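4.2 How small groups use open calendars

The second part of our study looks at the public event calendars that let anyone post a meeting, a rally or a street party without asking an editor first. We came to this part of the work with real excitement. Newspapers have been studied for decades, and so have the big social platforms, but the humble open calendar has mostly been left alone, even though it is often the one place where a tenants' group and a choir share the same page!

We followed three calendars. Fukside is the oldest and the plainest: a long list, sorted by day, with a short form at the top. Justura began as a legal help site for renters and added a calendar later, so its listings lean toward hearings and know-your-rights evenings. Drultthorpe covers a single town and the farms near it, and it mixes civic notices with potlucks and bike repair nights. From each one we saved every listing posted during a single October, along with any edits made after the first post. We then wrote to the groups behind the listings and asked whether they would talk with us. In the end 42 groups said yes, and 38 of them finished the full interview.

The first thing that jumped out was how early the small groups post. We had expected the opposite. Larger organizations have staff and planning cycles, and we assumed they would fill in the form weeks ahead while smaller groups scrambled at the last minute. The interviews told a richer story. Small groups treat the listing as the start of planning. One organizer of a rent relief group told us, "Once it's on Fukside, it's real, and then we have to find a room." Several people used nearly the same words. A public listing seems to work as a promise the group makes to itself, and members start offering chairs, rides and soup as soon as they see it. Larger groups, by contrast, wait until the speaker, the room and the permit are all settled, and they post once.

That difference shows up in the edit history as well. Listings from small groups change a lot, and the changes are a delight to read in order. A march becomes a vigil, the vigil moves from the courthouse to the park, the park gets a rain plan, and somebody adds that dogs are welcome. We coded each edit by type (place, time, purpose, access, contact) and found that place and access edits tend to travel together. When a meeting moves to a new building, the note on ramps, bus lines or child care is usually rewritten within the same evening. On Drultthorpe the access note is a separate field on the form, and groups there fill it in even for their first event. On Fukside it has to be typed into the main text, and new groups often leave it out until a reader asks.

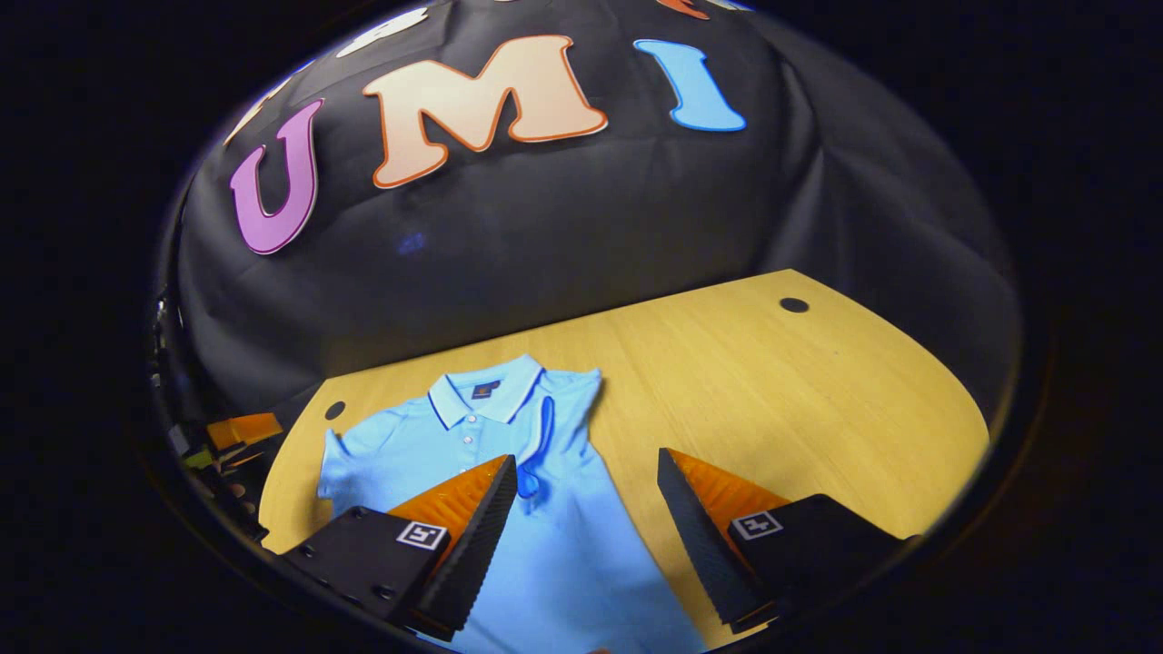 Figure 3. Cut-out letters on black fabric. Photo: authors.

The second finding concerns what happens after a listing goes up. All three calendars allow readers to comment, and we had half expected the comments to be a headache. Some were. Justura closes comments on court dates for good reason, and both of the other sites had a few threads that wandered far from the event. Most of what we read, though, was practical and kind. Readers asked if the side door would be open, offered to translate a flyer, or pointed out that another group had booked the same corner for the same hour. Clashes of this kind came up in 28 threads, and we read every one of them closely. In nearly all of these the two groups sorted it out in the comments, in full public view, often by joining up. Two groups that met this way on Drultthorpe, one working on bus fares and one on school lunches, now share a monthly table outside the library.

We want to stay careful here. A public thread is a polite place compared with a phone call, and people may have settled things in private that never reached the page. We asked about this in the interviews and heard a few stories of sharper words. Still, the openness of the thread matters to the people involved. They told us that seeing the whole exchange let new members understand why a plan had changed, which saved a good deal of explaining at the next meeting.

The third finding is about weekday habits. Each calendar has a rhythm of its own. Fukside gets its heaviest posting late at night, after meetings have ended and the person with the laptop has gotten home. Justura fills up on Friday, when the court lists for the coming week are out. Drultthorpe has no clear peak at all, and we think this is tied to how it is run: its editors meet in person, take paper slips at the feed store and the laundromat, and type them in when they have time. This slow, friendly channel brings in groups that never appear on the other two sites. We heard from a gardening circle and a veterans' breakfast that had never filled in a web form and had no plans to start. (They were also two of the most generous interviews in the whole study.)

To compare the calendars on even ground, we used the MacDonald scale, a simple measure we built for this project and named after the street where our office is. It scores a listing from zero to 5, with one point each for a clear place, a clear time, a stated purpose, an access note and a way to reach the group. We scored each listing twice, once as first posted and once as it stood on the day of the event. The second score is nearly always higher, and the gain is largest for first-time groups. We find this very encouraging. It suggests that people learn the form by using it in public, with readers nudging them along, and that a rough first listing should not be turned away.

There are limits to what the scale can tell us. It says nothing about how many people came, or whether the evening went well. A listing can earn full marks for a meeting that was called off, and a bare line of text can bring a crowd when everyone in town already knows the hall. We also left out listings that were hidden by site editors, as only Justura keeps a record of them. Section 4.3 takes up the question of hidden listings in more detail, using the editor logs that Justura shared with us and a second round of talks with the people who do the hiding.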